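Pencil Marks, Sandpaper and Patience: Small Tricks for Better Work on Wood 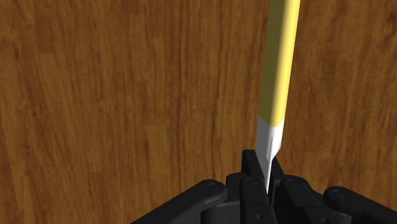

A pencil over warm brown wood grain.

May 17, 2023

I love a pencil more than almost any other tool in the shop! It costs next to nothing, it weighs nothing, and it can save you an entire afternoon if you use it well. These are the habits I've picked up from years of fixing up tables, shelves and one very stubborn bread box. Take the ones that suit you.

Marking out

Keep two pencils going, a hard one for cut lines and a soft one for everything else. A 2H gives a line so fine you can actually choose which side of it to cut on. The soft one is for scribbling notes on boards: which face is up, which end goes to the left, which piece belongs to the back leg.

Sharpen before you measure. A blunt point can put you off by the thickness of a playing card, and if you do that on both ends of four shelves you'll feel it when you try to slide them in.

On dark woods like walnut, a regular pencil line all but disappears. Try a white or yellow colored pencil, or lay down a strip of painter's tape and mark on that. The tape helps with splintering when you saw through it, too.

Roll the pencil slightly between your fingers as you draw a long line and the point wears evenly. (I learned this from drafting class and it still pleases me every single time.)

The scribble trick for sanding

This is my favorite tip on the whole page. Before you sand a tabletop, scribble light, loose pencil lines all over it, edge to edge. Sand until they're gone. Wherever you still see gray, you've skipped a spot or there's a low area that needs more attention. Wipe off the dust, scribble again, and go up to the next grit.

Don't press hard! You want the graphite sitting on the surface, and a heavy hand leaves a dent that will show up beautifully under stain.

I go 80, 120, 180 on most furniture, and I skip the 80 if the top is veneer. Sand with the grain for your last few passes by hand, even if you've done all the rest with a machine.

Getting rid of leftover marks

A white vinyl eraser lifts most pencil from bare wood. Pink erasers can leave a smear of color in open-grained woods such as oak, and then you have two things to clean up.

For anything the eraser misses, use a little denatured alcohol on a clean rag. Open a window, keep it away from flames, and let the wood dry before you put on any finish. Don't try this on a shellac finish, as the alcohol will take it right off.

Sticky drawers

Rub pencil lead along the wooden runners and slide the drawer in and out a dozen times. It's wonderful on old desks. For a linen drawer I'd use a stub of candle, so nothing gray ends up on the pillowcases.

Scratches and dents

A shallow dent in bare solid wood will often come up with steam. Lay a damp cotton cloth over it, touch it with the tip of a warm iron for a few seconds, check, and repeat. It really feels like magic the first time.

For fine scratches on a finished piece, look at the grain before you pick a color. Most brown wood has several shades running through it, and a filler stick that matches the darker streaks blends in far better than one that matches the lightest part. Test it somewhere hidden, like the underside.

Keeping pencils where you need them

Drill a row of 12 holes in a scrap of two-by-four and screw it to the end of the bench. Mine is full by Sunday and down to three by the following Friday, so I also keep a spare taped inside the lid of the toolbox.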